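Speaker notes – Hendricks Early Learning Forum, Feb 2, 2019
Topic: Sorting play in the first years of school

Slide 1. Welcome the audience on behalf of the Bultgate Center. Note that handouts are at the back and that questions will be taken at the end.

Slide 2. Summarize the January visits. Staff observed 14 classrooms in the Gorham district. Teachers asked most often for help with math activities that need little preparation.

Slide 3. State the main point: young children sort before they count. Pause here. Sorting by color usually comes first, and shape follows with practice.

Slide 4. Simple materials on a plain surface.

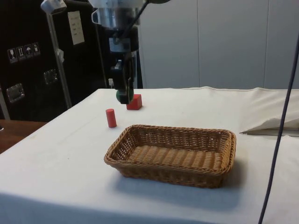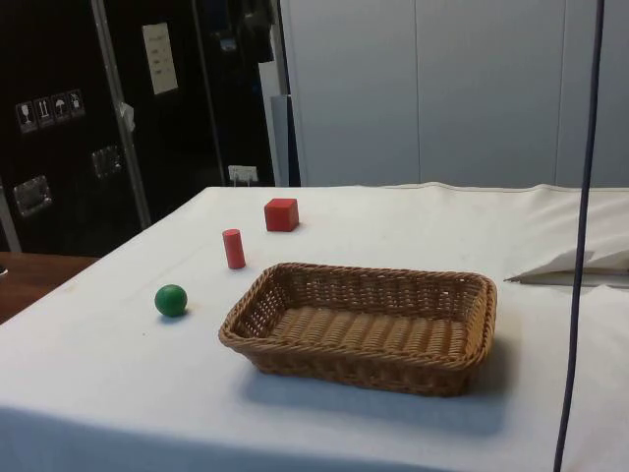
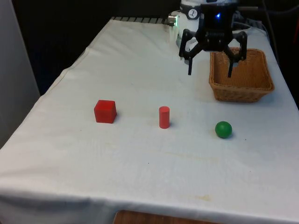
All three: white cloth, small objects.

Slide 5. Recommended session length is 30 minutes, with children working in groups of 2. Teachers should let each child name the rule for the group before offering one. A child who changes the rule partway through should be asked to explain it – the explanation is the part worth writing down.

Slide 6. Describe the Cirkard record sheet. One sheet per child, kept in the classroom folder and shared with families at the spring conference. Remind attendees that the sheet is not a test and carries no score.

Slide 7. Take questions. Refer requests for extra sheets to the Gorham office.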